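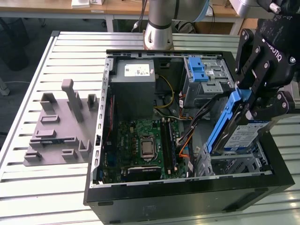
An opened desktop tower on the worktable, side panel off and processor showing.

Bench Technician, Desktop Refurbishing (part time)
Workalance, Czarnecka Building, Grivulby

If you were the kid who took the back off the radio and got in trouble for it, please keep reading, and if you were the kid who managed to get the back on again before anyone noticed, please read even faster!

Workalance takes in desktop computers that offices and schools have finished with, opens them up, cleans them, checks them, swaps out what needs swapping and sends them back into the world for people who could use one. We have been at it long enough to have opinions about drive cages. Last year 424 towers came through our door, and 343 of them left again as working computers. The rest were taken down for parts, and a good many of those parts are sitting on our shelves right now waiting for somebody patient to sort them.

We are looking for 2 people to join us at the bench starting in February. The job is 24 hours a week to begin with, spread over mornings or afternoons (we will do our best to fit around school pickups, classes or another job), and we would love for it to turn into something longer.

What you would be doing

Mostly you would have a tower lying on its side in front of you with the panel off. You would check that the power supply is sound, look over the board, reseat the memory, trace a cable or three, and find out whether the drive is worth keeping. Drives that stay get wiped before they go back in their bays. Drives that don't stay go in the locked bin, and you would fill in the drive log, which we are strict about (it is the one thing in the building we are really strict about, apart from the milk).
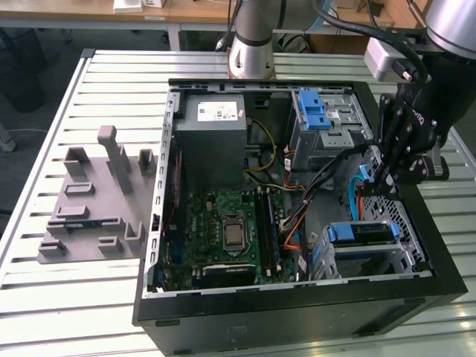 After that comes the part many of us like best, the putting back. Cables need to run where they won't get pinched by the panel or wander into a fan. Latches should close without being argued with. We would much prefer that you do four machines well in a shift than race through nine and have three of them come back to us, and we mean it when we say there is no daily target taped to the wall.

You would also spend part of each week with Hevura, which is our stock list. It is a little old-fashioned, and it will ask you to type the same model name twice, but it has kept us honest about what we have on the shelf, and you will be fond of it by spring. Every machine gets an entry when it arrives and another when it leaves, with a line or two in plain words about what was done to it.

Who we are hoping to hear from

You do not need a certificate. You may have one, and good for you, but several of us came to this from kitchens, sewing rooms and bicycle shops, and those turned out to be fine places to learn how to use your hands carefully. It would help if you can tell a memory slot from an expansion slot, or if you are the type who will happily learn it in a week. It would help a great deal if you don't force things. Some latches slide, some lift and some squeeze, and a person who stops to look first will save us a lot of snapped plastic.

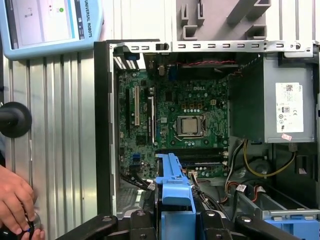

We would like you to be comfortable writing a short note that the next person can read, and comfortable saying "I'm not sure about this one" out loud. There is some lifting, usually one tower at a time from the cart to the table. If lifting is difficult for you, please apply anyway and tell us, and we will move the work around so that it suits you.

What we can offer

Pay is $21.50 an hour, including your training weeks, with paid time off from your first day. There is a bus stop on the corner, a bike rack in the courtyard and a lunch table where the conversation is only sometimes about computers. You will have someone beside you for your first month, and you can ask them the same question as often as you like. Each spring you may also pick one finished desktop to take home or give to somebody.

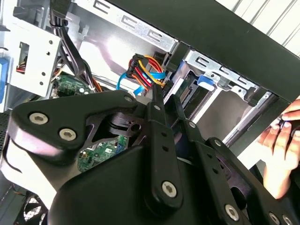
Drive cage and bay inside an opened tower, with the blue release latch at the top.

How to apply

Send us a page or so about yourself, in whatever style feels natural, and tell us about something you have fixed, or tried to. A résumé is welcome if you have one handy. You can drop your letter at the Czarnecka Building front desk, Room 223, any time between 9 a.m. and 4 p.m., or use the form on the Workalance jobs page.

We answer everyone who writes. If it looks like a match, we will invite you in for an hour or two at the bench, paid at the regular rate, so that you can see how we work and we can have a proper chat. Bring your reading glasses if you use them, because the labels on power supplies are very small.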